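Wondden Hall Residents' Newsletter and Housing Services Bulletin

Furnishing for the Long Term: A Conversation with Rajitha Cassim

When the Office of Residential Life took over the former Fidgate building, the rooms came with beds, desks and very little else. The common areas on all 6 floors were furnished with whatever the previous owner had left in the basement. Rajitha Cassim, who was appointed Manager of Furnishings and Interiors that winter, spent her first month going from lounge to lounge with a tape measure and a roll of numbered stickers.

"I wanted to know what we had before I asked for money," she said when we met in her office on the ground floor. "We had 329 seats, if you are generous about the word seat. Almost 170 of them went out the door in the first year. The rest we kept, and most of those are still in use."

Ms. Cassim came to the University from the hotel trade, where she worked for nine years under Aminu Balogun at the Bustamante group. She credits Mr. Balogun with teaching her to look at the underside of a chair first. "He would turn it over in the middle of a showroom, with the salesperson standing there. The top tells you what it costs. The underside tells you how it was put together, and whether you can get back in to fix it."

Her approach at the Fidgate building has been cautious. The department did not place one large order. It bought sample pieces from several makers, put them in the busiest lounge on the second floor, and left them there through two semesters. Residents were told only that the furniture was new. At the end of the trial, each piece was examined by Ashraful Kanagaratnam of the upholstery shop, who has repaired furniture for the University since the shop was located on Grimivska Street.

"Ashraful was not kind to any of them," Ms. Cassim said. "Two sofas had frames that had begun to rack. One armchair was lovely and had staples where it needed screws. He wrote a page on each. I still use those pages when a sales representative comes to see me."

The maker finally chosen was one of the smaller firms in the trial. Its prices were higher by the piece, a point that was raised at the budget meeting and that Ms. Cassim does not dispute. Her case rested on the cost of repair. A sofa with fixed upholstery must go to the shop for any work on the cover, and the lounge does without it for weeks. A sofa with separate cushions can stay where it is.

Mr. Kanagaratnam joined us for part of the conversation and was asked what he would tell a student buying a used couch for an apartment.

"Sit on the arm," he said. "If it moves, leave it. Then sit in the middle and listen. Then smell it."

He was equally brief on the subject of fabric. The department now buys solid or lightly patterned cloth in the middle range of color, and avoids both very dark and very pale shades. Dark cloth shows lint and dust. Pale cloth shows everything else. Ruwan Begum, who manages the laundry contract, had asked for covers that could be washed in the machines already on site, and this request narrowed the choice further – in the end to two weaves from one mill.
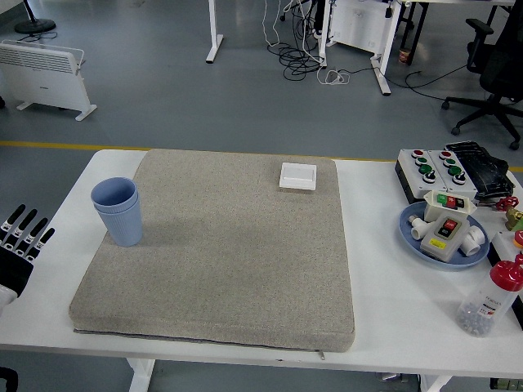 Cushions are the part of a sofa that wears out first, and Ms. Cassim has firm opinions on how they should be made. She prefers a dense foam core with a thin wrap, cut square and large enough that it does not slide about on the base. The cover matters to her as much as the filling. A light gray-beige with a fine speckle, she said, forgives a good deal between cleanings, and a zipper along the lower edge is the first thing she looks for. "A cover without a zipper is a cover you are going to cut off one day. I have seen people try to scrub a cushion with the foam still inside it. The water goes in and it stays in."

Covers in the lounges are removed and washed on a fixed schedule, with an additional round in December when the building is quiet. Each cushion is also turned and moved one place to the left. Residents have occasionally objected to the second of these measures, having grown attached to a particular seat.

The next stage concerns the study rooms, where 125 chairs are due for replacement. Eun-seong Ko, a graduate resident who serves on the building council, has asked that some of the older wooden chairs be kept. Ms. Cassim has agreed to set aside those that pass inspection.

"They are heavy and they scrape the floor," she said. "But the joints are good. I turned them over."

Sample chairs will be on view in the ground floor lounge from Wed 30 October. Residents may leave written comments at the front desk.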